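How a Picture Gets onto a T-shirt

Reading time: 5 minutes

A T-shirt starts out as plain cloth. Any picture on it was added later, usually with ink. This page explains what the cloth is made of, how ink is put on it, and why some prints crack and others fade.

What the cloth is made of

Most T-shirts are made of cotton. Cotton is a plant fibre. It grows as a fluffy ball around the seeds of the cotton plant, and each fibre is thinner than a hair. Machines pull the fibres straight and twist them together to make yarn.

The yarn is then knitted into cloth. If you stretch the hem of a T-shirt and look at it through a magnifying glass, you will see tiny loops, each one pulled through the loop below. The loops can change shape, and that is why a T-shirt stretches when you pull it over your head and then goes back.

Stretching matters to the printer. Paper keeps its shape when you bend it. Knitted cloth does not, so the ink on a T-shirt has to bend and stretch as well.

Before printing, the cloth is cleaned and often bleached. Raw cotton is a creamy colour. Bleaching makes it white, and a white shirt is the easiest kind to print on. On a dark shirt, a layer of white ink normally has to go down first, or the other colours look dull.

Screen printing

The most common way to print many shirts with the same picture is called screen printing. A screen is a fine net stretched tightly over a flat border. At the Rultora print shop in Vilela, the nets used for simple pictures have 35 threads in every centimetre. Finer nets are kept for pictures with small details.

The steps are as follows.

1. The net is coated with a liquid that hardens in bright light. The coating is left to dry in a dark room.
2. The picture is printed in black on clear film and laid on the net. A strong lamp is switched on. Light hardens the coating everywhere except under the black parts.
3. The net is rinsed with water. The soft coating washes away and leaves open holes in the shape of the picture.
4. The shirt is laid flat on a board and the screen is lowered on top of it.
5. Ink is poured along one end and pulled across with a rubber blade called a squeegee. Ink goes through the open holes and onto the cloth.
6. The shirt goes through a heater, which sets the ink so that it will not wash out.

One screen prints one colour. A picture with blue, yellow and red parts needs three screens, and each must land in exactly the right spot. Lining them up is called registration. If a screen is off by even a millimetre, a thin white gap may show between two colours, or one colour may overlap another.

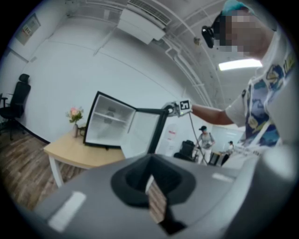
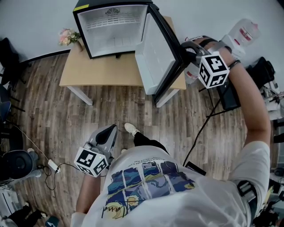
White T-shirt cloth with a print in several colours, including blue and yellow.

How a few inks make many colours

Some pictures have far more colours than a printer has screens. A photograph is one example. To print it, the picture is broken up into small dots. The dots are usually cyan (a greenish blue), magenta (a purplish pink), yellow and black. Your eye cannot separate the dots from a distance, so it blends them. Cyan dots beside yellow dots look green. Magenta dots beside yellow dots look orange or red.

Small dots with a lot of white cloth between them make a pale colour. Large dots that nearly touch make a strong one. This method is called halftone. You can find it in many comic books and on cereal boxes.

Printing straight from a computer

A second method uses a machine that works much like the printer in a school office. The shirt is held flat on a tray, and a moving print head sprays very small drops of ink onto it. No screens are needed.

This is useful for one shirt, or for ten. It is slower for a large order. Ritva Kuusisto runs the presses at Rultora and keeps a record of each job. One order in November, for a swimming club in Latard, was for 448 shirts with a two-colour badge. It was screen printed in an afternoon. She uses the spray machine for small orders only.

Transfers

A third method is the transfer. The picture is printed on a special sheet and then pressed onto the shirt with a hot plate. Heat softens a layer of glue, which grips the cloth. The names and numbers on many hockey sweaters are put on this way. Transfers can be bright and sharp, but they sit on top of the cloth – you can feel the edge with a fingernail.

Why prints crack or fade

Thick ink forms a sheet of flexible plastic over the loops. If it was not heated enough, or if the shirt is stretched many times, the sheet splits into fine lines. This is cracking.

Thin, water-based ink soaks into the fibres. It does not usually crack, but it can fade as the colour slowly washes out or is broken down by sunlight.

The Ollotska mill keeps a book of test squares from over 400 kinds of printed cloth. Each square was cut in 2 and one half was washed many times. The halves are stapled side by side so that the colours can be compared.

To make a print last, turn the shirt inside out, wash it in cold water and hang it in the shade. Do not iron directly on the picture.

Words to know

Fibre – a very thin thread-like piece of material.
Halftone – a pattern of dots that looks like a smooth colour.
Registration – lining up each colour with the others.
Squeegee – a rubber blade used to pull ink across a screen.

Contact us | © Rultora Learning Pages | Back to top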